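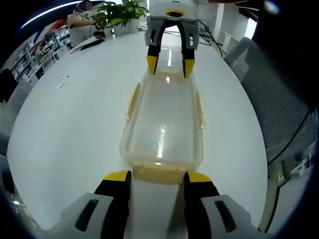
Two-gripper hold on the clear container, near and far end. Yellow tip pads on both.

donberg_cell2
Handheld pair, used for the container handover task. Tip pads were swapped on 31/03/2023 and the near gripper now closes off center. The left finger touches first and the container yaws before the right one lands. Jaw zero was redone after the swap. Firmware is unchanged.

kestrel958
Pad seating. The Tonda pads have a lip at the back that rides up if the screw goes in first. Pull both, press until flush, then torque.

donberg_cell2
Pulled and reseated. Offset went from 3 mm to 2 mm. Better, still there.

mvt_antunes
I would leave the pads alone and look at the finger carriage. We had the same symptom at Antunes in November and it was grit in the left rail. Wipe it dry. No grease.

kestrel958
Disagree on no grease. The Vivgate service sheet calls for a thin film every 175 hours.

mvt_antunes
That sheet is for the older rail. On the sealed one, grease holds dust.

rail_or_fail
Before either of you opens it: check the cable on the far unit. If it drags on the table it pulls that end sideways and the near gripper gets the blame. Close the near one on a gauge block with the far one parked.

donberg_cell2
Did that. Still 2 mm on the block, so the cable is out. Opening the left rail next.

kestrel958
Post the rail part number when you have the cover off.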